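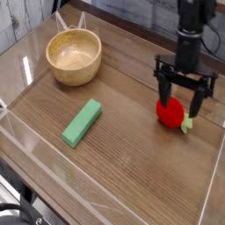
Eyerusalem Sisay wrote, 2/20/26:
> Are the Nastell chair glides safe on oiled floors? Grarton's sheet only lists lacquer. We have 200 chairs to fit by May.

The felt type is. The nylon type marks oil finishes, so leave it for carpet. Felt takes up to 100 kg per leg. Drill 2 mm under the shank size and tap in square. Utska sells both in boxes of 4,000, Macaraeg in small bags.

Comments

Does the felt come off in one piece when worn?

Yes, pull with pliers. The shank stays put.

Ours needed a spot of glue in beech legs.

Contact the list owner | Copyright Grarton Seating List | Back to top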